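Ticket 2321
Product: Sallgate seed catalog, desktop version
Opened by: Jade Morin, Flurkadcombe Seed Library
Assigned to: Carter Cloutier
Status: Resolved

Jade, 9:10 am
Hi Carter! First of all, everyone here loves the new search. I typed "purple bean" and got every purple bean we own plus two I'd forgotten about. Wonderful.

Now the problem. Packet labels print fine for the first sheet, then each sheet after that creeps down a little. By sheet 4 the variety name is sitting on top of the sowing month, and "Kennedy" (our big red tomato, everybody wants it) comes out with its head chopped off. Printer is a Vundham, the small office one. I have 400 packets to label before the swap on Saturday.

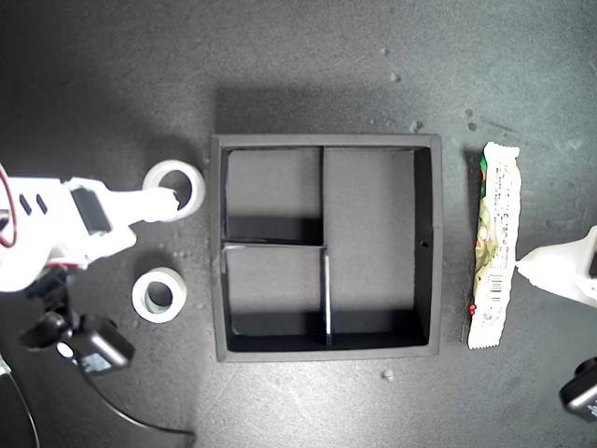

The drawer map has gone odd too, and I suspect it's the same update. On screen my drawers look right, but on the printed map they come out as mirror images. A drawer divided like that black tray, one long compartment down the right and two shorter ones stacked on the left, prints with the long one on the left. Our long compartments are for beans and peas, so people following the map will go hunting for peas among the lettuce. I can live with it for a day or two. The labels are the urgent bit.

Carter, 9:45 am
Thanks Jade, this is a really clear report. Could you try three things for me?
1. Print one sheet, close the print window, then print the next one by itself.
2. Look under File > Page Setup and tell me which paper size it says.
3. Save the labels as a PDF and scroll to the fourth page. Does it creep there too?

Jade, 10:20 am
1. One at a time is perfect! Slow, but perfect.
2. It says A4. We use Letter. I have never touched that setting in my life.
3. Yes, the PDF creeps exactly the same way.

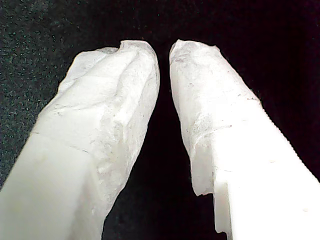
Also tried turning the printer off and on while I was at it, and cleaned the rollers. No change, though the rollers were overdue.

Carter, 10:50 am
Brilliant, that lets the printer off the hook. The update reset your paper size, and Sallgate carries the leftover height from one page on to the next, so it grows with every sheet. Please set it to Letter, click Save as Default, and restart the program. If you skip the restart it goes back to A4.

Your map is a separate bug. I made a drawer with the same split and got the flip on the first try. There's a box called "View from back of cabinet" under Map Options that is now checked for everybody. Uncheck it and reprint.

Jade, 11:35 am
It works!! I ran 18 sheets straight through and the last one lines up as well as the first. Kennedy has its head back. The map is right too, peas where peas should be.

One small wish while I'm here: could the sowing month be bold? Half our members read labels in a dim shed.

Carter, 11:50 am
Love that idea, I've added it to the request list for you. For now you can get the same effect by picking the "Large Type" label style, which makes the month bold and drops the Latin name. Both setting resets are logged for the next patch. Have a great swap!

Contact Sallgate Support | Copyright Sallgate | Back to top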